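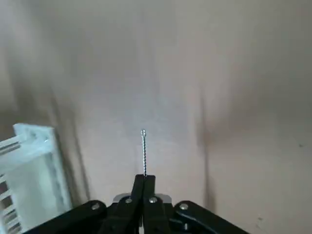 Screw in the jaws, wrist view

Lists > Stenia-data > Threads
Prev | Next | Reply

From: Efe Ajayi
Re: rack episodes

Telmo Figueroa wrote:
> How many have we got for the rack task? And is the wrist
> view any use to Jummai?

30 kept, 2 binned (my fault, hit save too early). Wrist view is fine, bit soft.

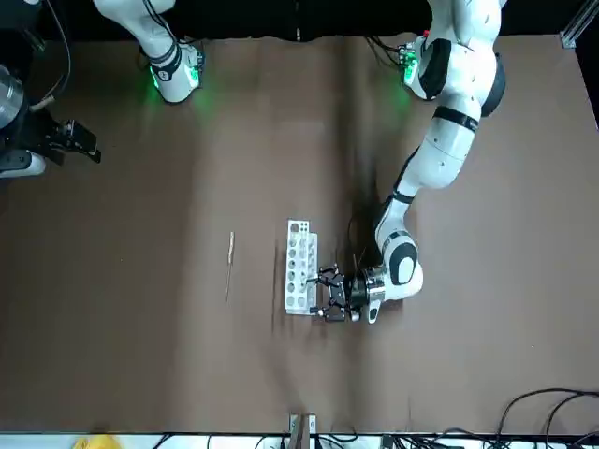
Want 77 before we retrain. Please vary the start pose, teh last lot all came in from the same side and the model will just copy that. Left arm only for now.
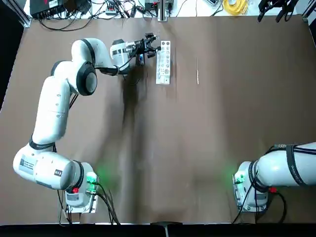 Labels: one line per episode, plain words, no "misc". Uchenna has the sheet. Will upload tonight if the link holds.

Efe

Recent threads
Gripper finger wear
Adard label sheet, wich version?
Head camera clock drift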